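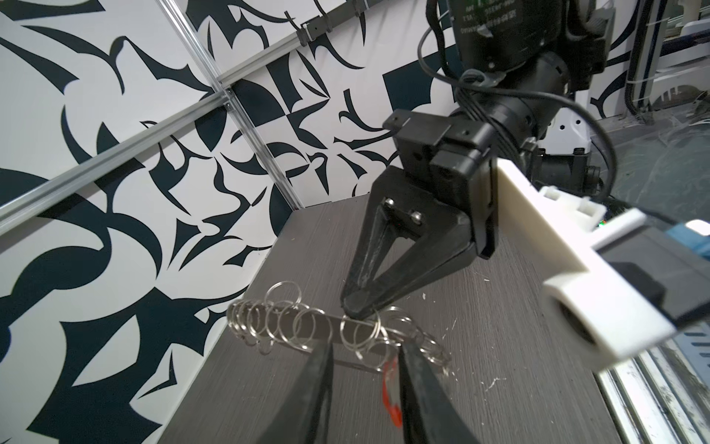

Figure 2. Dark tabletop against walls with a large navy and white pattern.

4.2 Bold pattern and how long people stay

The second part of the study dealt with pattern on walls close to where people sit. Section 4.1 covered plain colour and found little. Pattern is a different matter and the answers were longer, angrier in places, and more useful to us.

Background first. Most of the older work on wall pattern in eating and waiting rooms treats it as a question of taste. People are shown samples on card, asked to rank them, and the top few go up on the wall. The trouble is scale. A sample on card is held at arm's length and seen whole. A wall beside a table is seen from the side, close to, in bits, mostly while doing something else. Shapes near the sitter look huge and the same shapes on the far wall look like a different design (Figure 2 gives an idea of the effect at a corner). We wanted answers from people who had sat next to the stuff, so no cards were used at any stage.

Two sites took part, the reading café at Stestimbridge and the ticket hall tearoom at Larnton. Both had been repapered before we came along, both with large dark-on-light designs, both with a run of plain wall left over from the earlier scheme. That gave us a patterned side and a plain side in the same room, with the same chairs, same menu, same noise. Not perfect. At Stestimbridge the plain side has the better window and we could do nothing about that.

Sitters were asked to fill in a short sheet before leaving. 166 sheets came back in a usable state. A further 32 were left out – mostly because the seat number was missing, a few because tea had got at them. Sheets asked where the person sat, whether they had chosen the seat or been put there, how long they thought they had stayed, and for a word or two on the wall. Staff noted the real length of stay by seat number. Fieldwork ran through February, so coats and scarves were piled on chairs at both sites and may have hidden part of the lower wall from some sitters. We didn't record this and should have.

Seat choice. Regulars went to the plain side at Larnton and the patterned side at Stestimbridge. So habit beats pattern, or at least it looks that way. New visitors were more even. Several wrote that they had not noticed the wall until the sheet asked about it, then wrote quite a lot about it, which tells us something about sheets.

Length of stay. No clear gap between the two sides when both sites are put together. Taken apart there is a small gap at Larnton, in favour of the plain side, but the trains muddy it. People there leave when the train goes. We tried dropping the sheets of everyone who said they were travelling and were left with too few to say anything sensible. What did come through was guessed time. Sitters on the patterned side thought they had stayed longer than they had, and this held at both sites, for regulars and new visitors alike. Sitters on the plain side guessed low or close to right. Anyone past the 90 minute mark guessed badly wherever they sat, and those sheets are treated separately in the appendix.

The written words were sorted by two readers working apart. Ruba Tarawneh took the Larnton sheets first and Dilwyn Nicholas the Stestimbridge ones, then they swapped. Agreement was good on the plainly cross answers ("too much", "like being shouted at", "makes my eyes go") and on the plainly pleased ones ("cheerful", "at last something to look at"). It was poor in the middle. "Busy" was the worst. One reader took it as a complaint, the other as neutral, and looking back at the sheets it is clearly used both ways, sometimes by the same person. We have put "busy" in a group by itself and left it there.

A fair number of sitters named things they saw in the pattern. Birds, hooks, fish, leaves, somebody's handwriting. These answers came nearly all from people seated alone. Pairs and groups hardly ever did it. Sobczak reports much the same for curtains in hospital day rooms and puts it down to boredom, a reading we think is a bit harsh. People sitting alone have more time to look, yes, but the naming answers were also among the warmest we had, and none of the people who named a shape asked for the paper to be taken down.

Seats in corners need a word. Where two patterned walls meet, the design is rarely matched, and sitters picked up on this far more than we expected. "It doesn't line up" or something close to it turned up again and again from the corner seats and almost never from anywhere else. Some were realy bothered by it. The decorator at Larnton told us that matching a large repeat round a corner wastes a lot of paper and most clients won't pay for it. The Skikeo guidance on tearoom fittings says nothing on corners at all, though it has plenty on skirting.

Limits. Two rooms, one season, dark-on-light designs only. No light-on-dark. Nothing on children, who were not given sheets, although one filled in her mother's and rated the wall highly. Table finish was not controlled either. Both sites used dark tops in the patterned half and it is possible that some of what sitters say about the wall is partly about the contrast with the table. A follow-up with pale tables is planned for teh Larnton room if the tearoom agrees. Sheets and the sorting key can be had from the authors.

Section 4.3 turns to ceilings.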